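3.2 Sorting the Braren screen washings

I should say up front that I came to microfossils late. My first four seasons at Zurkville were spent on big bones, the kind you can trip over, and when Stella Sang handed me a bucket of gray clay from the Braren layer and told me there were teeth in it, I thought she was pulling my leg. She wasn't! We took 10 sacks of that clay out of the quarry in July, soaked them in tubs behind the field house, and ran everything through two screens, a coarse one and a fine one. What stayed on the fine screen got dried in the shade and bagged by sack number, and that dried grit is what the rest of this section deals with.

Picking is slow work, and I'd like to be clear about how we did it, as the older report on the Larnen beds says almost nothing on the subject and I spent a good week trying to guess. We spread a spoonful at a time, one grain deep (or as close to that as you can get with cold hands), and went over it first by eye and then again under the scope. Anything with enamel went into a vial. Anything we argued over went into a second vial, and we argued a lot.

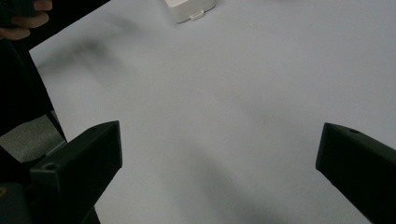
Figure 4. Pale sheet on the work surface, with shadows across the paper.

Grit color gave us more trouble than grain size did. The Braren teeth run from honey brown to nearly black, and the small lizard jaws are a chalky cream that you can stare straight at and miss. Stella likes a dark tray for the jaws and I like a light ground for the teeth, so we ended up doing each spoonful both ways. On a light ground the lamp matters more than I'd expected: soft gray patches like the ones lying over the paper in Figure 4 are enough to hide a cream-colored splinter, and I now shift my lamp before I start a new spoonful. It's a small habit, but I wish I'd picked it up back at the first sack.

All told we pulled 595 pieces that we could call bone or tooth without a fight. Of those, 179 are teeth or parts of teeth, and 97 of the teeth are good enough to put a family name on (see Table 2 for the full list). The rest are mostly fish scales, bits of turtle shell, and a lot of what my notes just call "crumbs." I have left the crumbs out of the counts of animals in Section 4, but they're saved and bagged with everything else, and anybody who wants to have a go at them is very welcome.

One more thing about the sacks. Sack 6 came from the edge of the Xavier trench, where the clay has a sandy streak running through it, and it gave us far more worn teeth than any of the others. I think the streak is a little channel that cut in later and carried older stuff along with it. Stella thinks the wear came from the animals' diet. We haven't settled it, so Sack 6 gets its own column in the tables, and the comparison with Larnen is run once with it and once without.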